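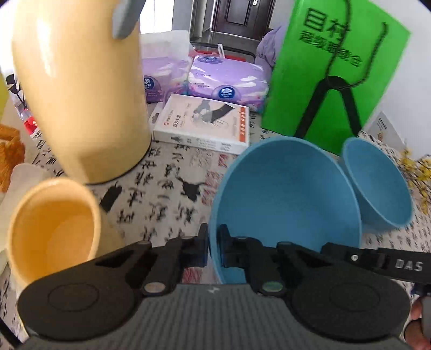

Grenine Street Kitchen, the contents of

My aunt's kitchen on Grenine Street had to be emptied by the end of November 2022, and I was put in charge of the tableware on the grounds that I own a car. Everything went through the one table by the window before it went into a box. You can trace her color phases if you have the patience: the yellow years gave us the cup and the tall kettle or jug (the family is split on the word), and then came blue, in the form of a large bowl and a smaller one to match. The tablecloth with the black calligraphy-style characters predates both. Lợi Vương looked it over for a while and declined to translate.

The blue bowls
The big one served potato salad to up to 80 people over its career, never all at once, though it felt that way in February. The small one held the second helping of mayonnaise. They are going to Annatjie Potgieter, who asked for them at a funeral, which I thought was early.

The yellow cup
Botond Somogyi's cup, according to Botond Somogyi. He has not lived here for 13 years and still gets a say.

The kettle, or jug
Unclaimed. Kálmán Sipos says it pours well. Kálmán also says that about his own coffee pot, and we have all seen his ceiling.

The flat box with the gloved hands on the lid
White and pale pink, Chinese lettering, very businesslike. It sat in the drawer under the bread knife for as long as I can remember. Goes with the cleaning things.

The tablecloth
Staying with me. There are 2 iron marks near the hem and I made one of them.

If you want anything from the list, call Jenő Dobos before he drives the rest over to the sale in Jovberg. Last time he got 427 for a carload and spent it on a lamp.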